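How to Clean and Re-Polish a Dull Marble Floor (Without Wrecking It)

Home > Floors > Stone

Quick version of what I do at home, front hall plus the kitchen. Takes an afternoon. Two if your floor is as bad as mine was in May.

What you need

Dust mop, microfiber, no treatment on it
Flat mop plus 4 spare pads
Two buckets
pH-neutral stone cleaner
Marble polishing powder
White buffing pad, and a low-speed floor machine if you can rent one
Painter's tape
Lots of old towels. More than you think

No vinegar. No lemon, no bathroom spray, no "all purpose" anything unless the label says safe for marble. Acid eats it. Those pale rings near the kitchen sink? That's etching, the stone itself is damaged, and mopping won't lift it.

Step 1. Figure out what kind of dull you have

Wipe a small patch with plain water and dry it. Looks better right away = dirt or soap film, so stop after Step 3. Still cloudy = etching or wear, keep going. Scratches you can catch with a fingernail need diamond pads, and I'd call somebody for that. I got a quote from a place in Closgate for 377 dollars, hall only, which is why I ended up doing the rest myself.

Step 2. Dry clean first

Dust mop the whole thing, then do it again in the other direction. Grit is what scratches. Get the corners with a vacuum, brush head, beater bar OFF. Shake out the door mats while your at it.

Step 3. Wash

Mix the cleaner weaker than you want to. I use the Wisance stone soap, one capful to a bucket. Second bucket is just rinse water. Work in sections the size of a bath towel, mop, rinse, dry with a towel. Don't let it air dry or you get streaks and have to do it over. Swap pads when they go gray.

Let the floor sit until it's fully dry before you polish. Overnight if the house is humid.

Step 4. Check it under the lights

Turn on every overhead light and look across the floor at a low angle, not straight down. Good areas throw back a bright reflection. Worn ones go blurry. Tape around the bad spots so you can find them again, they vanish once there's powder on them.

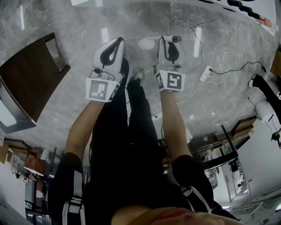 Polished gray marble with the overhead lights on. Bright streaks of reflection are what you're after.

Step 5. Polish

Test somewhere hidden first. Inside a closet is good. Kaplan powder worked for me, others probably fine, but read the label becuase the amounts are different.

Sprinkle a tablespoon or so on the spot. Add water until it's like thin pancake batter. Buff with the white pad, slow overlapping circles, keep it wet. By hand is OK for a couple of rings. By hand for a whole hallway, no. Rent the machine.

I give each section around 11 minutes. Wipe a corner clean and look. Still cloudy, go again.

Step 6. Get the residue off

Rinse twice. Dried powder leaves a white haze in the grout lines and you'll be picking at it with a toothbrush for a week. Dry with clean towels, pull the tape, look at the lights again.

Step 7. Seal (maybe)

Drip some water on the floor and wait. If the stone darkens, it's soaking in and you need sealer. Beads up, skip it. Use a penetrating sealer, thin coat, wipe off the extra before it gets tacky. Stay off for 4 hours minimum, and longer before furniture goes back.

Problems

Floor is slippery: residue, probably. Rinse again.
Swirl marks: pad was dirty or too dry.
One shiny patch, dull everywhere else: yep. Feather the edges out or do the whole room.
Brown or yellow spots: could be rust or an oil stain, polishing won't touch either. Try a poultice.

Upkeep

Dust mop every couple of days. Neutral cleaner when it looks dirty. Felt pads under the chairs, and wipe up wine, coffee, and tomato sauce right then.

Next up: grout lines, and whether the Jorkora steam mop is OK on stone (short answer, I wouldn't).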